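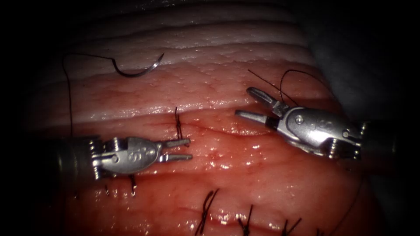
By Satish Jaiswal

Surgeons working by remote control are teaching a pair of robotic arms to sew soft tissue, one stitch at a time, in a project run by the training lab at Drellus.

The lab began a new round of recordings this month and plans to keep going through the end of August. A surgeon sits at a console and moves two hand controls. The instruments at the table copy each movement at a smaller scale, and a computer logs the position of every joint along with the video. Those logs are later used to train software that is meant to place a stitch without a hand on the controls.

The goal for this round is 2000 recorded stitches. When work stopped on July 22, 2026, the lab had 1773 that it considered usable.

"A usable one is not always a pretty one," said Gebhard Widmer, who leads the recordings. "If the surgeon misses the needle and goes back for it, we keep that. The software needs to see how a person gets out of trouble."

The stitches are the interrupted kind, each tied and cut on its own before the next is started. A row of them, with the dark thread ends left standing up from the knots, runs across the lower and central part of the tissue. The curved needle is set down on the paler layer near the top, with thread still attached, and both instruments have their jaws open over the work.

Widmer said the hardest part to teach is the handoff, when one instrument lets go of the needle and the other takes it. A surgeon does this many times in a session and rarely thinks about it. The software has to learn the angle of the needle, how far to open the jaws and when it is safe to release. It also has to keep track of the thread, which can fall across an instrument and hide the tips from the camera.

"Thread is the thing we talk about most," he said. "A needle keeps its shape. Thread goes where it wants."

The lab splits each recording into short steps: pick up the needle, turn it, drive it through, pull the thread, tie, cut. A reviewer marks where each step starts and ends. The marking takes longer than the sewing, and the lab has fallen behind on it. Recordings from the spring are still waiting for a second reviewer.

Two surgeons have done most of the work so far. That worries some people on the project, who fear the software will pick up the habits of those two and do poorly with anything else. One of them ties with long, slow loops. The other works fast and close to the tissue. Drellus said it is looking for more operators, including some who are still in training, and will pay for their console time.

The software that sorts and stores the recordings comes from Vullov, a smaller company that joined the project last year. Vullov is also building a display that will let a surgeon watch the arms attempt a stitch and take over at any point. When that happens, the correction is saved and added to the training set — a method the lab hopes will cut down on the number of full recordings it needs.

The first tests of the software on its own are set for August. They will cover only 2 of the steps, picking up the needle and turning it. A surgeon will be at the console the whole time with a foot pedal that stops both arms. Tying will come later, and Widmer would not give a date for it.

No work on patients is planned under the project.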